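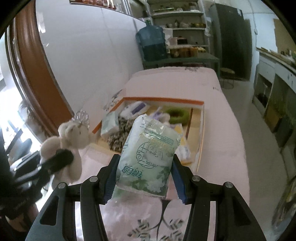 手持ちグリッパーの指先パッド、みなさん何を貼ってますか?

硬さの違うシリコンかTPUのリブ付きパッドを貼っている人が多いです。迷ったら薄めの柔らかいシリコンから始めて、滑るようなら溝を深くしていくのが楽だと思います。

────────
nejiyama_38
上の質問したnejiyamaです。回答どうもです! もうちょっと詳しく書きますね。

自宅で二爪の手持ちグリッパーを作ってまして、プレートは黒、三角に肉抜きしたやつです。指先は青いリブ付きパッド。硬いものはもう普通につかめるんですが、ポケットティッシュみたいなフニャフニャの袋物が難しい……。強く握ると真ん中がもこっと盛り上がるし、弱いと持ち上げる途中でするっと抜けます。パッドを替えるべきか、握る力のほうをどうにかするべきか、そこから悩んでます。

ちなみにパッドはSteltanoの両面テープ付きシートを切って貼りました。40枚入りなので失敗してもまだまだあります(笑)

────────
mugicha_arm
袋物はパッドの柔らかさより面積だと思う。うちは指幅を倍にしたらあっさり持てるようになった。ティッシュならつぶれても中身は平気なんだし、盛り上がるのは気にしなくていいんじゃない?

────────
kuroita
>>mugicha_arm
いや、面積を広げるのは反対です。箱の中から取り出すときに指が隣の物に当たるんですよ。小物がごちゃっと入った箱で一回やってみてください、広い指は本当に入っていかないので。自分は幅はそのままで、先端だけ少し内側に傾けてます。

────────
mugicha_arm
うーん、箱から出す前提ならそうか。でも傾けると厚い物をつかんだときに先っぽしか当たらなくない? 前にそれで丸い容器を落としまくったんだけど。

────────
kuroita
落ちますね(笑) なので指先を差し替え式にしてます。袋用と容器用で二組。ネジ二本で外れるので、慣れればすぐです。

────────
nejiyama_38
差し替え式いいなあ。自分のは見えるところのネジが左右の爪に二本ずつなんですが、これを外すとプレートごとバラけるので、指先だけ替えるには設計からやり直しですね……。週末にやるか。

箱の件はまさにそれで、練習はベッドの上に箱を置いて、そこから出したり入れたりしてます。シーツが柔らかいので箱が微妙に動くのも地味につらいです。

────────
tobu_press
箱が動くのは机に移せば解決では。

それより握る力の話、誰もしてないけどバネは入れてます? レバー直結だと手の力がそのまま爪に行くから、袋物はどうしてもつぶれる。間に引きバネを一本かませるだけで全然違いますよ。自分はMolportで119円のを買って使ってます。送料のほうが高いのはご愛嬌。

────────
nejiyama_38
バネなしの直結です! 完全に盲点でした。引きバネって、レバーと爪のリンクの間に入れる感じですか? 強さはどのくらいから試せばいいでしょう。

────────
tobu_press
そうそう、リンクを途中で切ってその間に。強さは指で軽く伸ばせるくらいから。弱いほうから順に試して、ティッシュが抜けなくなったところで止める。重い物は諦めるか、伸びきったところで直結になるようストッパーを付けるか、ですね。自分はストッパー派です。

────────
kuroita
ストッパーは賛成。ただ、バネを入れるとガタが出ませんか。自分は一回入れて外しました。開閉のたびに爪が左右で少しずれて、細い物をつまむときに気持ち悪くて。

────────
tobu_press
>>kuroita
ガタは軸穴の問題だと思いますよ。バネのせいにしたらかわいそう。ブッシュ入れてます?

────────
kuroita
入れてないです……。樹脂のプレートに直接ネジを通してます。

────────
tobu_press
それだ。

────────
haiiro_pla
横から失礼します。耐久のほうが気になってる人がいるかもなので書いておきます。Texierの柔らかめシリコンで開閉テストをやったときは、1,228回目でパッドの角がめくれました。めくれたのは接着で、シリコン自体はきれいなままでした。貼る前にアルコールで拭くのをサボった側だけだったので、脱脂は大事です。反対側はまだ付いてます。

────────
mugicha_arm
そこまで数えたのすごいな。カウンター付けたの?

────────
haiiro_pla
リミットスイッチとマイコンで数えさせました。手で握るほうは自分なので、最後は握力が終わってました。

────────
nejiyama_38
みなさんありがとうございます! ひとまずバネとブッシュを注文しました。ほぼ1,000円で両方そろったので、思ったより財布に優しかったです。指先の差し替え化は図面から引き直します。ネジの位置をもう少し上に逃がせば、パッドの裏に手が入りそうなので。

あと、Mortonじゃなくて、えーと、Morktonのスポンジ系パッドを使ったことある人います? 袋物に良さそうな見た目なんですが、薄い紙みたいな物が取れるのか気になってます。

────────
kuroita
Morktonは一時期使ってました。袋は文句なしだけど、カードとか薄い物は指先が沈んでつまめないです。あとホコリをすごく吸う。ベッドの上で使うなら覚悟したほうがいいかも。

────────
mugicha_arm
自分はホコリそんなに気にならなかったけどなあ。粘着ローラーで毎回コロコロしてたからかも。

────────
nejiyama_38
コロコロならすぐ出せるところにあるので、一枚だけ買って片側に貼ってみます。バネが届いたらまた書き込みますね。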